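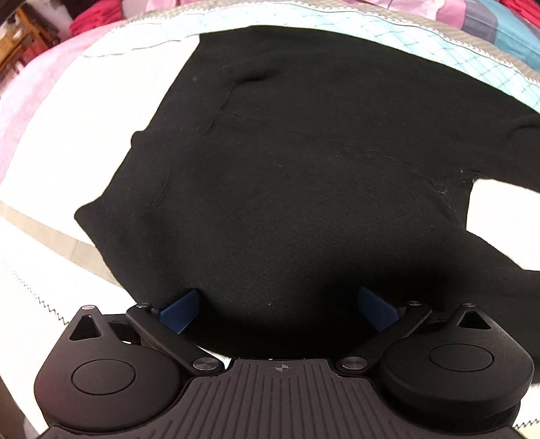 Juvitz 70 Liter Soft Storage Bag (Black): My Review After One Very Long Winter
Posted by Carys Penry, Mar 17, 2018
Filed under: Closets, Laundry, Stuff I Bought

So I've been promising a review of the big Juvitz bag since before the holidays, and a few of you have been poking me about it in the comments (hi!), and today I finally sat down to do it. It's sweater season turning into not-quite-sweater season where I live, which means every bed in the house is covered in clothes and I'm in a mood to have opinions about storage.

Quick background if you're new. I have a small closet, a smaller dresser, and way too many knits. For years I used plastic bins under the bed, the long flat kind with the snap lids, and I hated them. The lids cracked. The wheels came off. Getting one out meant lying on the floor with a flashlight in my mouth. Then I switched to a Foulkes canvas bag, which I loved until the zipper quit on me in the middle of a trip to my sister's, with all my warm things on the wrong side of it.

The Juvitz I got from Nukby, on one of those weekend deals where it dropped to 20 dollars. I'd had it sitting in my cart for ages at full price and wasn't going to budge. I also read all 143 customer reviews first, like a crazy person, and they were so split that I figured I'd just have to find out for myself. Half of those people wanted luggage, I think. If you go in wanting luggage you're going to be mad.

What it's like to live with

It's a sack. I mean that kindly! There's no frame in it and no cardboard panel in the bottom, so when it's empty it just flops down wherever you drop it. I was annoyed by this for the first week and now it's my favorite thing about it, because an empty one folds up small enough to go in a drawer with the pillowcases, and a full one squashes into whatever shape the space is. Mine spends the summer wedged on the closet shelf next to the extra comforter, and it sort of molds itself around the corner up there. Try that with a bin.

The fabric is on the soft side, a bit thinner than the Foulkes. It has held up fine to being dragged around, and it has been dragged around a LOT, down the stairs included. I've washed it twice, cold, hung over the shower rod, and it came out the same size it went in. The black didn't rub off on anything either. I tested that by leaving it on a white pillowcase for a couple of nights before I'd trust it with anything pale, and the pillowcase was fine.

The opening is wide. If you've ever tried to stuff a chunky cardigan through a skinny zipper opening you know why I care about this. I can lay a folded sweater flat and slide it in without the sleeves popping loose, and I can get my whole arm down to the bottom when I decide in the middle of a warm week that I need the one thing I packed first.

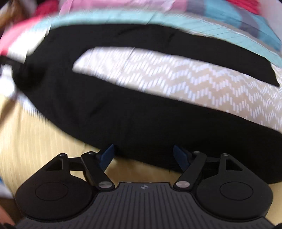
Which brings me to the zipper, the part everybody asks about after what happened with the last one. It's okay! It's a chunky plastic one and it has never jammed on me when the bag is reasonably full. When the bag is stuffed to bursting you have to hold the two sides together with one hand and coax it, and I've learned to go slow around the corner, where the lining likes to creep in. I wouldn't call it a great zipper. I'd call it a zipper I've stopped thinking about, and after the Foulkes I'll take it.

The handles are a mixed bag (sorry). The two long ones are comfy and they go over my shoulder even with a coat on. The little grab handle on the end is stitched on kind of stingily and I don't pull on it when there's any weight inside. One of my readers wrote to me that hers came off completely. Mine hasn't, but I can see how it would.

How much fits

They say 70 liters, and I have no idea what a liter of sweater is, so I'll tell you what goes in mine. All of my heavy pullovers, both of the long cardigans, the flannel pajamas, the scarves, and then whatever hats and gloves I can poke down the sides. That's basically my whole winter apart from coats and boots. If I roll instead of fold I can get a throw blanket in on top, but then we're back to coaxing the zipper.

I do think folding is better for knits, by the way, at least the nicer ones. I rolled everything the first year and my Coltetti crewneck came out in May with a crease down the front that took a good steaming to fix. (Why was I unpacking a crewneck in May? We had a cold snap. I'd packed too early. I do this every single year.) Now I fold sleeves in, fold the bottom up once, and stack with the heaviest ones at the bottom.

Now for the black-on-black problem, and I feel a little silly because I chose the color. A black bag full of black sweaters is a cave. I own a lot of black knits and when I look down in there I can't tell one from another, I'm just feeling around for cuffs. The bag also comes in a gray and a sort of oatmeal, and if I were buying again I'd get the oatmeal, even though it'd show every smudge. What I do in the meantime is slip something bright between layers, a scarf or a folded T-shirt, so I can see where one sweater ends and the next begins.

Lint, ugh

You knew I'd get here. Anything black and knitted in my house collects fuzz just by existing, and the inside of this bag doesn't help much. The lining has a slight grab to it, so little bits come off one sweater and find their way onto the next one. It's worse with wool than with cotton. I go over everything with a lint brush before it goes in and again when it comes out, and I turn the bag inside out and shake it off the back steps between seasons. It takes no time, I just forget.

I've seen people say to put each sweater in its own tissue or a mesh pouch. I tried tissue for one layer and got bored. If you have real cashmere then sure, baby it. Mine are mostly blends from the sale rack and they can take their chances with each other.

While I'm on the subject, please do check your sweaters over in good light before you put them away. I spread mine out flat on the bed one at a time, look at the elbows, look at the hem, flip, look again. I found a tiny hole under one arm this way that would've been a big hole by fall. And wash them first, even the ones you swear you only wore once. Moths love a dinner stain.
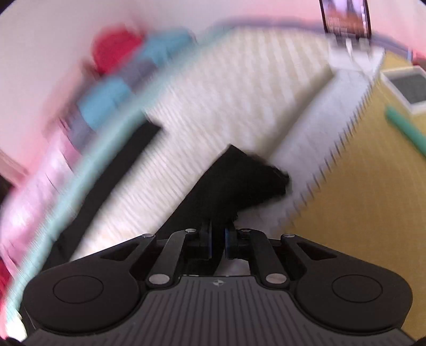 Rumpled and black on the white ribbing, with the mustard yellow and the white tray off to the right.

A few more things I wrote down over the winter and don't want to lose:

It doesn't stand up by itself, at all, so loading it is easiest on a bed with the opening facing you. I've done it on the floor and my knees complained.

There's an inside pocket. It's flat and shallow and I keep a cedar block in it. The block slides out about half the time the bag gets tipped over, so I've pinned the pocket shut with a safety pin, and that's been fine.

It had a smell when it was new, sort of like a shower curtain. A day on the line took care of it.

It isn't waterproof and it doesn't claim to be. I wouldn't put it in a basement or a garage, and I wouldn't leave it in the back of a truck. If you need that, the Foulkes was heavier and shrugged off a wet driveway pretty well, zipper aside.

It's not great as a weekend bag. I took it on one overnight and it just swallowed everything into one big lump, and my toothbrush was at the very bottom with a sock around it. Also it makes you look like you're moving out.

Would I buy it again at full price? Probably not, if I'm being stingy. At the deal price, yes, and I've already got my eye on a second one for the guest bedding. Nukby seems to run that sale when the seasons change, so if you're on the fence I'd leave it in the cart and wait a couple of weeks.

Four stars out of five from me. I'm knocking one off for the end handle and the grabby lining together.

If you've had the oatmeal one for a while, tell me in the comments how it's holding up, and whether the smudges wash out. And if anyone has found a lint brush that doesn't need emptying every two swipes, I want the name of it, please!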